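Turnumov Laundry Demonstrations: README

Version 4. Replaces version 3, which replaced a folder called "final".

What you get

Demonstrations of household clothes handling, recorded by people steering a gripper by hand. The Turnumov project wanted a machine that could pick a garment off the furniture and fold it. The machine is still working up to the first half of that sentence. In the meantime the recordings may be of use to somebody else, so they are out.

There are almost 300 episodes, split over 4 tasks: pick up, turn right side out, fold, stack. Stack is the smallest folder by a long way. To stack things you need folded things, and we were optimistic about the supply.

Recording

The operator holds the gripper by its handle and does the job as they would like the robot to do it. Most of them began by doing the job as they do it at home, and those episodes have been moved to "early". They contain a great deal of flinging.

Images come from the wrist camera. Finger opening is logged alongside. At Cultthorpe the work was done on living room furniture, at Stenemville on a table, and a policy trained on one will be baffled by the other. Upholstery grips back a little. Tables don't.

Approaches are made with the fingers open and tilted down towards the cloth. We ask for one clean approach per episode and usually get two, the first being a sort of bow. Wrist images smear whenever the hand swings fast. The fingers stay sharp and the furniture goes to porridge, as with the red garment on the grey upholstery: 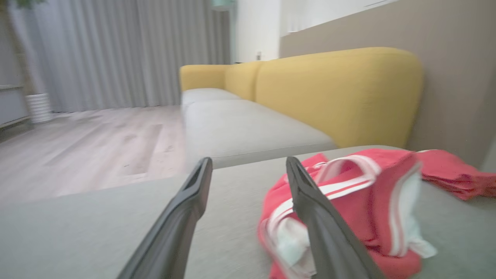
Mousavi objects to our keeping the blurred frames at all. In a long note on the last release, Mousavi wrote that a policy fed on smears will learn to swing the wrist like a tennis player, and that anything faster than a tired person putting the washing away should go. The note went on to say that the fold folder was fine, if you had low standards about sleeves.

We've met this halfway. Blurred frames stay in, but every episode now has a speed column in episodes.csv, so you can throw out whatever offends you. The sleeves remain as they were.

Labels

Each episode is marked "done", "partly" or "no". The operator marks it straight afterwards, and a second person marks it again later without seeing the first answer. Where they disagree both labels are kept. Disagreement is mostly over "partly", a word that turns out to cover everything from one untucked corner to a ball.

Known problems

Clocks at Stenemville drifted until June. Finger opening can lag the picture by up to 10 frames there. A fix script is in tools/ and works on everything except the longest episodes.

Socks are absent. We tried socks.

Left-handed operators are scarce, and the one mirrored batch has its text notes mirrored too, for reasons we have stopped looking into.

Use

Research and teaching, with credit to Turnumov. Please don't put a policy trained on this near anything silk.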